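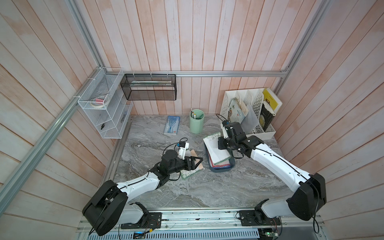 Frequently Asked Questions: Flilley and District Baseball League

The answers below apply to all adult fixtures under the League's control. Where an answer differs from the printed Playing Conditions, the Playing Conditions prevail.

How long is a league game?

Regular fixtures are played over seven innings. Semi-finals and the Alexiou Cup final are played over nine. A game level at the end of its scheduled innings continues until one side leads after a completed inning, subject to the ground's closing time.

What happens if it rains?

The home club decides whether the ground is fit until the line-ups have been exchanged. After that, the decision rests with the umpire-in-chief alone. A game stopped before five innings are complete does not count and must be replayed. Once 5 innings are complete the score stands, except that if the visiting side has taken the lead in an unfinished inning, the score reverts to that at the end of the last full inning.

How long must the teams wait during a stoppage?

Play may not be abandoned until 90 minutes have passed from the time the umpire-in-chief called the players from the field, unless both managers agree in writing.

How many players may a club register?

A club may register up to 29 players for the season and name no more than 18 for any one game. Names may be added until the closing date, after which only a replacement for an injured pitcher or catcher will be considered.

When does registration close for the autumn fixtures?

Forms must reach the Registration Secretary, Leonidas Mavromatis, by 10 September 2000. Forms received after that date will be returned to the club. Faxed forms are accepted if the signed original follows by post.

May a player appear for two clubs?

No. A player wishing to move from one club to another during the season must obtain a release from the first club. He or she may not play for the new club until the League has confirmed the transfer.
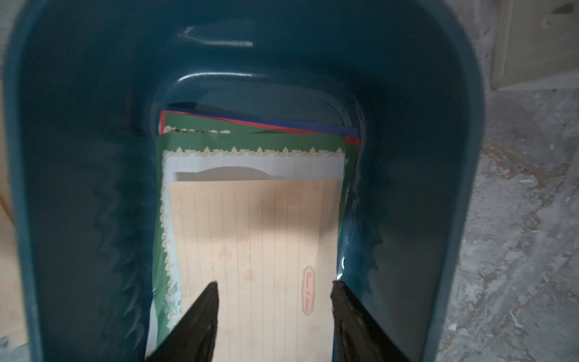 Are there limits on pitchers?

Pitchers aged 18 or over may throw without limit. A pitcher under 18 may not throw more than six innings in one day and may not pitch on the day following. Any part of an inning counts as a whole inning. The scorers of both clubs are required to enter innings pitched on the result sheet.

Is the designated hitter permitted?

Yes. The designated hitter must be named on the line-up card before the first pitch. A club which does not name one may not introduce one later in the game.

Which grounds are in use?

League games are played at Flirkport Recreation Ground, Stonley Park and the Flilley Sports Field. At Stonley, a ball striking the overhead wires is dead and the pitch is replayed. A ball which bounces over the low fence at Flirkport is a two-base hit.

How is a protest made?

The manager must inform the umpire-in-chief before the next pitch is thrown. A written protest must then reach the League within three days, with a deposit of £12. The deposit is returned if the protest is upheld. Protests concerning balls and strikes will not be heard.

Who reports the result?

The home club must telephone the result on the evening of the game and post the signed result sheet the next working day.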